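Kirkport Youth Basketball: Progress Report, November
To the Mathur Fund

Hi again, and thanks for your patience with this one. I had meant to get it to you before the season opened, and then the season opened.

The short version is that we're playing. The fall league at Kirkport tipped off with 960 kids signed up across all the age groups, and we've gotten through 7 weeks without having to cancel a single night for lack of a gym. Last year at this point we had already lost two Saturdays' worth of games and I was writing a lot of apology emails. So I'm in a pretty good mood as I type this!

Gym time

Most of the first payment went here, as planned. We rent the middle school gym and the old armory on Renudau Street, and the armory finally gave us the evening block we'd been asking for (five thirty to nine, which means the older kids can play after homework and still get home at a decent hour). The floor there has a dead spot near the left elbow. Every kid in the league knows about it by now and the sneaky ones steer the dribbler right at it. I've asked about a repair and was told it's on the list for summer.

The armory rent is $40 an hour, same as what I put in the budget. The school went up a little over the break and I covered the difference from the sign-up fees, so you won't see it in your column.

Coaches and refs

We have enough coaches, which I did not expect to be able to write. A bunch of former players came back, some of them still in college, and the little kids are completely in awe of them. One team of eight-year-olds has started wearing their headbands the way their coach does.

Refs are harder. We're short on the early games and I've been doing some of those myself with a whistle and a bad knee. I ran a training morning in the fall and the folks who came were good, but they're mostly parents and they can't work a game their own kid is in, so the schedule turns into a puzzle every week. I'd like to move a little of the money we set aside for printed programs over to ref pay. Would that be okay with you? Everyone looks at the schedule on their phone anyway, and we printed way too many programs last year.

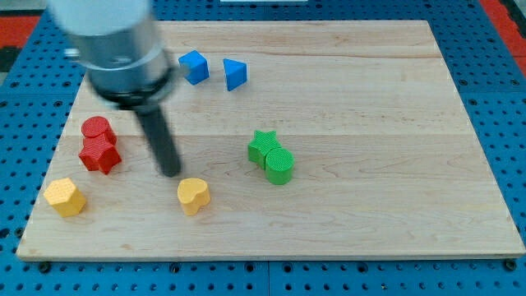
Light wood board on a blue perforated bench top.

The skills clinic

This is the piece you asked about on our last call, so I'll go into it a bit more. The Jurno clinic is our free weekly session for kids who have never played on a team. There are no tryouts and no uniforms, and we lend out shoes if we have the size. We do ball handling for the first half and then small games, three on three, with the baskets lowered for the younger group.

Turnout has been up and down. The first couple of sessions were packed, then soccer playoffs ate a chunk of our group, and now they're drifting back as it gets colder. What I'm happiest about is that several of the clinic kids have asked to join the winter league. One girl who spent her whole first session sitting on the bottom bleacher with her coat on is now the loudest person in the building. I've asked her to be a little less loud during free throws.

We do need more small basketballs. The ones we have are worn pretty slick, and a slick ball plus a cold gym is no fun for anybody's fingers.

Money

We've spent $1,605 of the clinic budget so far, on gym rent, shoes, a ball rack and first aid supplies. The ball rack was a splurge and I'd buy it again tomorrow. Receipts are in the shared folder, and the one that looks like it went through the laundry did go through the laundry. I can get a clean copy from the store if you need it.

What's next

Winter sign-ups open as soon as the fall playoffs wrap up. I'm trying to add a girls' division for middle schoolers, and whether that happens depends on getting one more evening at the school gym. I've asked, and I'll email you when I hear. If you'd like to come see a game, the armory is the better place to sit. Bring a cushion, and let me know about moving that program money when you get a chance.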